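Section 2: Preparing a Bedroom for the Dridley Two-Arm Unit

Read this section before the first powered run. Set-up takes about 86 minutes for one person.

Choosing the floor area

1. Pick a patch of floor with furniture on no more than three sides. Carpet tile, short pile and hard floor are all suitable. Remove thick rugs.

2. Leave 600 mm between the base and the nearest bed or cabinet.

3. Pick up scraps of plastic, paper and thread. Small clear pieces on a gray carpet are easy to miss.

4. Tuck in or fold back any bedding that reaches the floor. Glossy sheets under strong light can wash out the head view, so turn bedside lamps away.

5. Turn the unit to face the far corner and open the head view in the Jaidee app. Both grippers should show along the bottom, with the floor and baseboards ahead.

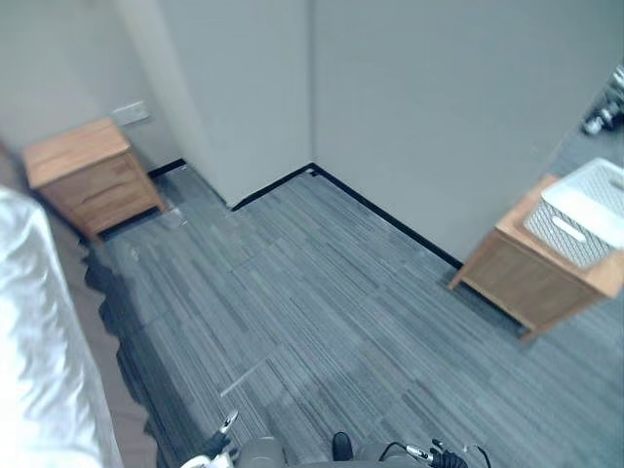 6. Tap Save Room. Repeat steps 3 to 5 whenever furniture is moved.

Note: Items on nightstands, such as storage baskets, can stay where they are. Save the room again if you swap them for something taller.

Checking the wrist view

7. Switch to the wrist view and look over the gripper casing, the metal shaft and the cable.

8. The cable should hang in a wide, smooth curve. If it is kinked or pulled tight, power off and reseat it.

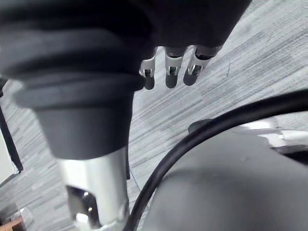
Wrist view, with the cable curving past the shaft and the gray housing at lower right.

Caution: Keep hands clear of the shaft while the unit is powered. Do not tape the cable to the housing.

If code 3272 shows in the app, the room was not saved. Go back to step 5.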